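Learning to look from the wrist

A small robotics group in Bevan has spent the winter teaching a simulated robot to manage with poor views of its own work. Their method has a plain idea behind it, and the first result is better than they expected.

When a person searches for something in a strange house, they do not stop at every door to draw a map. They look over the room, they look down at their hands, and they go on. A robot has more trouble with this. What it sees from its body and what it sees from its wrist can be so different that the two views hardly seem to belong to one place.

Shafiq Bhuiyan has worked on this problem since March of last year. He leads the project, called Posimine, at the research firm Ciltard. He is a patient man who answers most questions with a drawing on paper, and he gave me several of these to take home.

"If I show you only the wrist picture, you will be lost also," he told me. "There is a floor, there is a piece of furniture, but which one? You need the other view to know it. The robot has both of them, but it was never asked to put them together."

Asking it to put them together is the whole method. During training, the program is given the view from the body and the view from the wrist, taken at the same moment. For some of the pairs the wrist view is exchanged with one from another moment. The program must say whether the 2 views agree. Only after it has become good at this does it begin to learn any task with the arms.

The idea of matching views is not new, and Bhuiyan says so before I can ask. His group has added a rule for choosing the false pairs. In the early days they were chosen by chance, and the program learned a lazy trick: it compared the colour of the floor and ignored everything else. Now the false pair always comes from the same room, often from a moment very near to the true one. The program has to pay attention to edges, to angles and to the distance of a surface.

All the training is done in simulated rooms. I was shown one of them, with red walls and white panel doors, on an old monitor in the corner of the office.
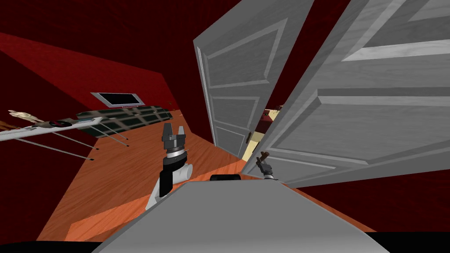
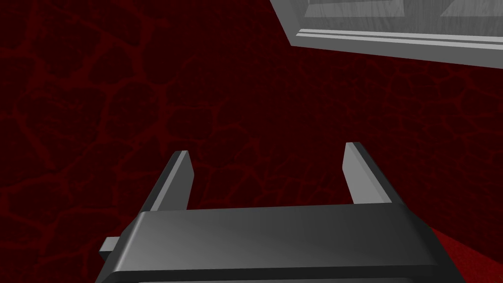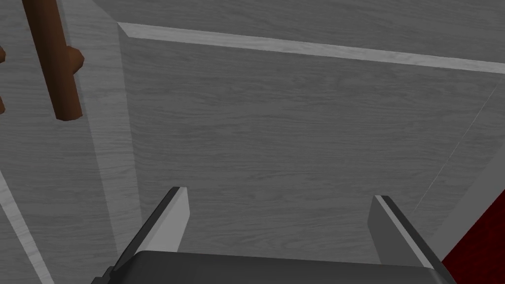
What the test showed

The group made 400 trials in rooms which the program had not met in training. In each one the robot had to bring an open gripper to a named piece of furniture and stop close to it without touching. The same trials were then repeated with a program of the same size that had not done the matching exercise first.

The trained program reached the goal clearly more often. The difference was largest where a flat surface filled most of the wrist view and gave few marks to hold on to. In such cases the older program tended to wait, or to move the arm back and forward until the time was finished. The new one made use of small signs, for example the line where a board ends and a floor begins.

Bhuiyan finds the failures more interesting, and we spent the longer part of the afternoon on them. Patterned floors are still difficult. A pattern with many branching lines looks similar in every direction, and the program is sometimes too sure that two views agree when they do not. A tilted view of the room also gives it trouble, although less than before. He keeps a notebook with 10 failures that he wants to understand fully before he changes anything in the training.

"My colleagues want to make the program bigger," he said. "Maybe they are right. But first I want to know what it is looking at."

From the screen to the workshop

It is fair to ask how much of this will remain when the rooms are real. A simulated wall has no dust on it, and the light does not change when a cloud passes. The group is careful on this point. In the report, which they sent out on 1st June, there is no claim for real houses at all, and one full page is given to the reasons.

The next step will be taken together with Sanska, a workshop which builds test rooms with movable walls. The plan is to begin with 3 rooms and very simple furniture. The program will do the matching exercise again with real camera pictures, but only for a short time, to see how much of the first training can be kept.

I asked Bhuiyan what result would make him content. He thought for a while and drew a door, a table and a small arm between them. If the robot goes to the table, he said, that is good. If it goes to the door but can report that its 2 views did not agree, he would also be happy, and he would write it in the notebook as number 11.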